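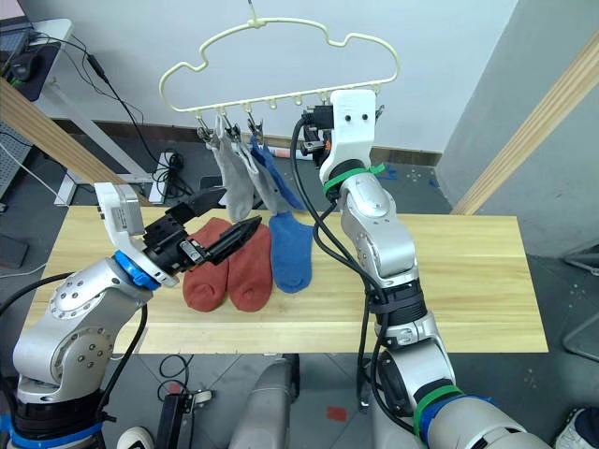
Vol. 3, No. 7

Threads > Household > Laundry > Socks

Right, sock thread! I've been promising one for ages and the cloud hanger is up, so let's go. Grey pair on, one blue on, its partner on the table, brick reds still to come.

First, the hanger. It's cream plastic, it's shaped like a cloud, and I'm far fonder of it than anyone should be of something that holds socks. It has a hook at the top and a row of little pegs along the bottom bar, and some of the pegs carry small metal clips.

I bought it at the household shop in Morna, the one with the buckets outside. I'd gone in for a washing-up brush. I forgot the brush.

Before the cloud I draped socks over the radiator. They slid down the back, I fished them out with a ruler, and they came up wearing a grey beard of fluff. I did this for years! Years!!

So, how I do it now. Socks go on the table first, before any of them go near a clip. I lay them side by side with all the toes pointing the same way and put pairs next to each other.

It sounds fussy and it takes no time at all. You spot the odd one straight away while the machine is still open, so you can go and have a feel round the drum and inside the duvet cover. (It's always in the duvet cover.)

Then up they go, pair by pair. Grey, grey. Blue, blue. Red, red. If they go up next to each other they come down next to each other, and you can fold them over as you unclip. No sorting pile on the bed afterwards. I can't tell you how happy this makes me.

Somebody always asks: toe up or cuff up? I've gone back and forth on this more than I'd like to admit.

Cuff up: quick, looks nice, the sock hangs the way a sock ought to. Toe up: the thick bit of the cuff hangs free and doesn't get a clip mark in the ribbing. I do cuff up for everyday ones and toe up for the big walking socks, which have a cuff like a draught excluder.

Please do turn them the right way out before they go up. I used to leave that for later, and later was always ten to eight in the morning with one shoe on.

The other thing I love about a hanger like this is that the whole lot moves in one go. Starts to rain? Unhook the cloud, carry it in, hook it up somewhere else. I've walked through the house holding it out in front of me like a lantern.

Places I have hung it so far: shower rail, the back of the kitchen door, the lowest branch of the pear tree, the curtain pole (don't, it leaves the curtain damp) and over the table. Over the table is the winner by miles. You've got the socks right underneath where you can reach them and if you drop one it lands somewhere clean.

It's a pine table, a pale one, and the finish on it isn't up to much, so properly sopping things go through a second spin first. I learned that with a pair of football socks and a tea towel that hadn't been spun at all. There was a ring. The ring is under the fruit bowl now.

A word about the reds. Brick red is a brilliant colour for a sock and I will hear nothing against it, but these had a first wash entirely by themselves, and a second, and I still wouldn't put them in with a white pillowcase. They came from the market at Tunstall, where the sock stall is between the cheese and the man who mends watches.

The greys are the oldest of the lot. I darned a pair just like them in January with the wrong grey and then wore them so often I stopped seeing it. Darning thread comes on such lovely little cards, I don't know why I ever put it off.

Some of you will remember I used to swear by the Flultesska, which was the folding one with arms that popped out like an umbrella. Great idea! It held masses. It also folded itself up whenever it fancied, usually with everything on it, and I'd hear the clatter from upstairs. It lives in the shed with the tomato canes.

And I did try the Porel drying net, the flat round one. Smashing for jumpers. Hopeless for socks – they all rolled into the middle and sat there in a heap.

Small job worth doing with any hanger that has metal clips: wipe them now and then with a dry cloth, and have a look at the springy part. If one has started to go rusty, swap it before it prints a brown mark on something pale. Replacement clips were in a bag of 10 at the same shop in Morna, hanging by the till. I went in for those and the brush. Guess what I came home without.

If you're buying one, give it a little shake in the shop. You want the clips to hold on to their pegs and the top hook to be wide enough for your rail. Mine fits the shower rail with a bit of a shove.

Don't load all your socks at one end, either. It tips, and then they all slowly lean into each other and you've got a clump. I start in the middle and work outwards. Or start at both ends if you've got help!

Replies to a few of you, all in one go. Yes, it works for baby socks, they look ridiculous on it and I recommend it. Yes, gloves too. No, I don't iron socks, who are you people. Tights go over the bar, no clips.

Someone asked whether I peg or clip outside. Pegs on the line for long socks, cloud for short ones. Short ones on a line in the wind go round and round till they've wrapped themselves on like bindweed.

Also hello to everyone new! We went past 3,000 on here while I was hanging out towels, and it says 3,692 now. That is a lot of people who care about laundry and I am delighted with every one of you.

Next thread is pillowcases, and then I want to do the airing cupboard, which needs 7 things taken out of it that have no business in there. One of them is a tennis racket.

Off to get the reds up. Show me your sock set-ups please, especially if you've got a hanger in a daft shape. I've heard there's an octopus.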